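Cukeo pumpkin squishies and plate set: short review after a month of abuse

Bought the Cukeo set in July for the kids' table in our back room. Play food basically. You get the orange segmented one (pumpkin? mandarin? the listing calls it "harvest fruit" and leaves it there), some smaller bits, and plates in pale colors. Writing this fast before pickup so excuse the spelling.

Short version: good, buy it, don't pay full price.

The orange one. Favorite by a mile. Squat and ribbed, deep dimple on top where a thumb goes by itself. Paler lines down between the lobes so little fingers can follow them. Ours gets served as soup, as a cake, as a hat once. Squeeze is on the firm side, slow to come back. If you want the super soft bakery kind that sinks to nothing, get Bevora instead, but Bevora tore on us inside of 5 days and I was picking crumbs of it out of the rug for ever.

Color held up. I was sure the orange would come off on the plates. It hasn't. It does change a lot with the light, golden by the window and a much darker orange in the evening with just the lamp on. My daughter thinks it's "getting ripe". Fine by me.

Smell. Strong out of the bag. Plasticky, sweet, a bit like a new shower curtain. Left everything on the balcony overnight and it was mostly gone, completely gone by the end of the week. My sister in Kurtuluş got the same set and says hers barely smelled, so maybe it depends on the batch.

Plates. Better than they need to be. The lavender one is the one they fight over, so if you have two kids, sorry. Curved edge, no sharp seam, stacks ok. Scratches show if you hold it up and look for them. Went through the dishwasher top rack by mistake, came out the same shape it went in.

Cleaning the squishy is the annoying part. Damp cloth, drop of dish soap, into the grooves with a corner of the cloth. Do not dunk it. I dunked it. It took forever to dry and sat on a towel feeling heavy and sad. Lint also sticks to it, so keep it off dark blankets and off anything fuzzy.

Price. Paid 18 on sale, normally a fair bit more. At 18 it's a great deal. Cellby has a bigger set with 40 pieces, we borrowed it from a neighbor, and most of it is filler. Tiny peas. Tiny peas everywhere. I'd take a few good big pieces over that any day.

Gripes:
Bag it comes in rips right away, no box, no storage.
Too light. Slides off the plate if the plate gets bumped.
Listing photos make everything look bigger than it is.
No small parts on the orange one, good, but the little bits in the set are a no for babies.

Would buy agian? Yes, on sale. As a gift too, probably with a basket or somthing to keep it in.

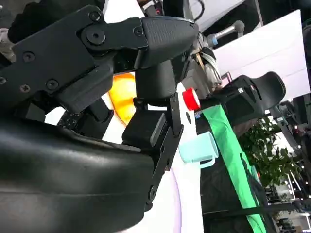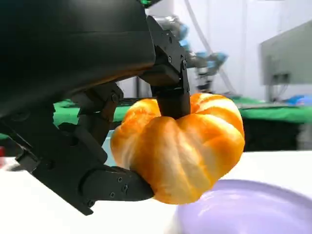

Does the orange one keep its shape if it's stored under other toys?

Mine got a flat side after a week at the bottom of the bin, and it took a day sitting out on the shelf to round out again. Store it on top.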